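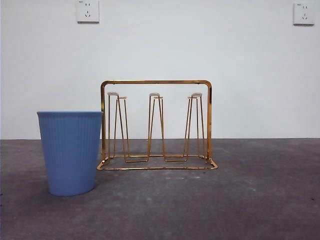

Tasisura adds cup drying rack and ribbed cup to its small kitchen range

Homeware firm Tasisura has added two items to its range for small kitchens: a gold-coloured metal drying rack and a light blue plastic cup with ribbed sides. Both go on sale in February through the company's website and at its shop in Graritz.

The rack, named Bailly, is made for people who wash up by hand and have little space beside the sink. Three prongs hang from the top bar, and each is meant to hold a cup or glass upside down. The base is a plain rectangle that sits flat, with no tray to clean.

The cup is called Endura. It is tall and narrows towards the foot, with fine ribs running down most of the side and a smooth band at the bottom. It will be sold singly and in boxes of 20 for cafes, schools and holiday lets.

Kaede Minami, who designed both pieces, began work on the rack after asking customers what they disliked about their draining boards.

"The answer we got most often was that cups take up all the room," she said. "People were standing them on tea towels next to the sink, and the towel stayed damp all day. We wanted something you could leave out on the worktop or put away in a cupboard."

The company lent early versions of the rack to 11 households for a trial. Comments from the trial led to a change in the spacing of the prongs and a wider base.

Rodel Catacutan, sales manager at Tasisura, said the first batch would be limited to 200 racks.

"We are a small firm and we would like to see how it sells before we order more," he said. "Shops that already carry our plates and bowls will be offered it first."

The rack should be wiped with a soft cloth after use. Scouring pads and bleach are not recommended.

Trade customers can request a price list and samples from Ladi Amadi at the Graritz office. Press enquiries should be sent to Gyula Bozsik at the same address.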